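Fumell launches the Clilano 2, a phone that would like you to put it down

Category: Phones & Mobile News
November -- by Mereana Doolan, for Fumell
4 min read 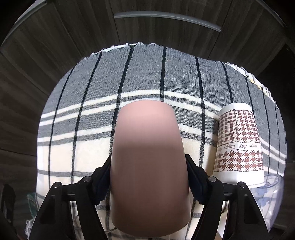
A plain pink cup, narrow end up.

STONENBERG -- Fumell today announced the Clilano 2, a mid-priced phone with a battery that lasts two days, a screen you can read in sunlight, and fewer features than the phone it replaces. The company is aware that the last part is an unusual thing to put in a press release. It was in the second paragraph until the legal department asked for it to be moved up.

The first Clilano did a lot. It could measure the slope of a shelf, turn a hum into sheet music, and suggest a nickname for any contact in your address book. Owners wrote to Fumell in large numbers, mainly to ask how to turn off the nicknames. The Clilano 2 was designed with those letters pinned to the wall of the Stonenberg office, including the long one from the man whose phone had started calling his mother-in-law "Biscuit."

"We sat down and asked what people do with a phone all day," said Mereana Doolan, head of product at Fumell and also, owing to a vacancy in the press office, the author of this announcement. "They send messages, they look at maps, they take pictures of parking signs so they can argue about them later. I wanted those things to be quick. I did not want to be told about the nickname engine again."

Battery and charging

The battery is the main reason the Clilano 2 exists. In Fumell's own testing it ran for two full days of ordinary use, which the company defines as messages, maps, music, a couple of long calls and the kind of late-night scrolling that testers first left out of their diaries and later admitted to. A heavy gamer will get less. A person who owns a phone but dislikes it will get more.

Charging from empty to full takes 19 minutes longer than it did on the first Clilano. Fumell slowed it down on purpose to go easier on the battery over the years, and expects to be scolded for this in reviews. Owners in a hurry can switch on fast charging in the settings, where it has been given its own button and a plain label.

The charger is in the box. So is a cable. Fumell would like some credit for this.

Screen and body

The screen is a little smaller than last time, and the phone is a little narrower. Most adults can reach the top corner with a thumb. The back has a matte finish that doesn't pick up fingerprints as eagerly as glass, and the phone will lie flat on a table without rocking when you tap it, a problem the engineering team spent most of a spring on and will discuss at parties if allowed.

There is a headphone jack. It is on the bottom edge. The company considered a longer statement about the headphone jack and decided that people who care have already stopped reading to go and tell somebody.

Camera

The camera is good. It has a main lens and a wide one, and it opens from a locked screen with a double press of the side button. Low-light pictures are clearly better than before, with less of the orange tint that made every birthday party on the first Clilano look like a house fire.

Doolan was asked by her own marketing team to describe the camera as "revolutionary" and offered "decent, and fast" in return. Talks went on for most of an afternoon. The wording on the box is "a camera you'll use," and both sides have agreed to stop bringing it up.

The beauty filter is gone. The moon mode is gone too, after testers pointed their phones at a number of street lamps and were delighted by the craters.

Software

The Clilano 2 runs Yilma, Fumell's light home screen software, which has been rebuilt from the bottom up. Yilma now comes with three apps of its own: a notes app, a recorder and a weather app that says what the weather is before it says anything else. Everything else Fumell makes can be downloaded by those who want it, and deleted by those who have thought again.

Notifications are bundled and delivered at times the owner picks. Calls and messages from chosen people always come through. Shopping apps do not get to be chosen people, although one of them asked.

Yilma will also stop asking owners to rate things. On the first Clilano, the calculator requested a star rating after long division, and the average it received was poor.

Owners of the first Clilano will be offered the new Yilma as a free update this winter. The nickname engine will be removed during the installation. Anyone who was fond of it may write to the support desk in Stonenberg, where both of the letters received so far have been answered by hand.

Repairs

The battery and screen can be replaced at any Fumell service counter, or at home by a patient person with a small screwdriver. The repair guide is printed on paper and comes folded under the phone. It was tested on staff from accounting, who did well, and on the design team, who lost a screw.

Spare parts will go on sale the same day as the phone. The company has noticed that this isn't always how it's done.

Colors and availability

The Clilano 2 comes in dark gray, off-white and a green that Fumell has decided to call green. An earlier list of color names submitted by an outside agency included "Whispered Fern" and has been returned with thanks.

Orders open this month through the Fumell online store and at the company's own shop in Stonenberg. Prices will be posted there when orders open. Trade-ins are welcome in any condition, including the condition of having been in a pond, though the offer for those will be modest.

About Fumell

Fumell designs phones and phone software in Stonenberg. It also made a smart doorbell for a short time and would rather talk about the phones.

Press contact

Mereana Doolan, Fumell, Stonenberg. Review phones are available on request and do need to come back. Please remove your photos first -- the last batch contained a great many parking signs.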